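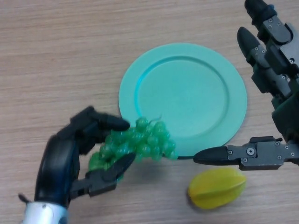

# Let the saints look a bit odd

I spent most of July driving between small churches with my friend Neelam Goel, and I've come home with a new passion: bad church paintings. By bad I mean the ones that guidebooks skip. Cross-eyed angels! A lion of St Mark with the face of a disappointed uncle! I love them, and I think we should stop hiding them behind the hymn books.

Take the one at Bremach. There's a Last Supper over the vestry door, nearly 250 years old, painted by a local sign painter who plainly had trouble with hands. Peter's look like a bunch of parsnips. Judas has the only nice cloak in the room. Neelam, who trained as a conservator and is usually strict about these things, stood under it grinning for so long that the organist came over to ask if we were all right.

And then there's Gedow, where the two shepherds in the nativity are obviously the same man, once with a beard and once without. I'd guess he was the painter's neighbour and sat for both. It made me feel closer to the people who worshipped there than any number of polished altarpieces have done. Somebody knew that face. They probably bought eggs from him.

I can hear the objection, since my own mother made it over the phone: isn't it disrespectful to laugh in front of a holy picture? I really don't think so. Laughing at a picture and being moved by it can happen in the same minute, and with the Kiani Madonna (tiny head, enormous capable forearms, baby held like a loaf) they happened to me in about the same second. She looks as if she could carry that child over a mountain. The smoother Madonnas I studied at college never gave me that.

What bothers me is that these pictures are disappearing. At Staris the old Jonah panel has been swapped for a printed canvas of a sunset with a verse on it. The whale had eyelashes! It's in a cupboard now, face to the wall, and we had to ask three times to see it.

So please, if your church has a strange one, get it out, give it a wipe with something Neelam would approve of, and hang it where children can see it. They'll stare at it all through the sermon, as I did at five, and some of them will still be thinking about it decades later.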